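The Ferry Ledgers, by Birthe Riis
Brelier paperback, 400 pages, with maps and an index

Birthe Riis spent her working life as a surveyor, and her first book reads like it. The Ferry Ledgers follows one family of river ferrymen at Prultisville through four generations, using the account books they kept and very little else. I read it over a week in August and have been back to parts of it since.
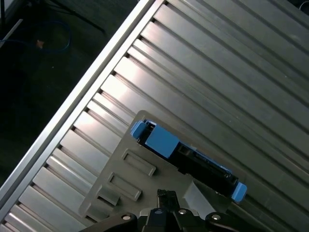
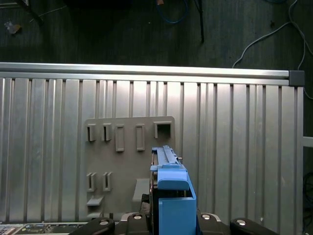
What the book covers

The first Costa to run the ferry bought the landing from his father-in-law and started a ledger the same night. He wrote down every wagon, every mule and every passenger who paid in something other than money. Riis prints long stretches of these entries without comment. A man crosses with a coffin and is charged half. A schoolteacher pays in eggs for most of one winter and then stops appearing.

The family kept the habit up. By the third ledger the handwriting belongs to a daughter, and the entries get longer. She records the height of the river each morning, who was drunk, and what was said about the new bridge at Flusine. Her pages on the flood are the best thing in the book. The water took the lower landing and both boats, and she still ruled her columns and wrote a zero in each one for nine days running.

The last part deals with the bridge and the years after it. The ferry didn't close right away. It ran for farmers who did not want to pay the toll, then for hunters, and then only when somebody rang the bell.

How it is written

Riis writes short sentences and stays out of the way. When she doesn't know something she says so and moves on. There is a cousin who leaves with the cash box in chapter 7, and she gives him one paragraph - no guesses about where he went or why. I wanted more, but I think she made the right choice.

She is less sure of herself when she leaves the river. The chapter on the county seat is mostly a list of officeholders, and it took me two tries to get through it. There is also a long digression on land titles that would have worked better as an appendix. Readers who like that sort of thing will find it carefully done.

The notes are by Hường Từ, who also transcribed the ledgers. They are clear and they stick to the point. She explains the old measures and marks each place where a page was torn or the ink had run. I read them alongside the chapters and would suggest doing the same. They sit at the back, so keep a second bookmark handy.

The paperback

The type is a good size and the maps are readable, though the one of the upper river loses two place names in the fold. My copy opened flat after the first few chapters and the spine has held. The index covers people and boats but not places, which is a nuisance if you are looking up a particular landing. A family tree would have helped too, as three of the Costa men share a first name.

Who should read it

Anyone with an interest in river towns or family papers will get plenty from it. People looking for a story with a strong plot may give up before the flood, and I would tell them to start with chapter 4 and go back later.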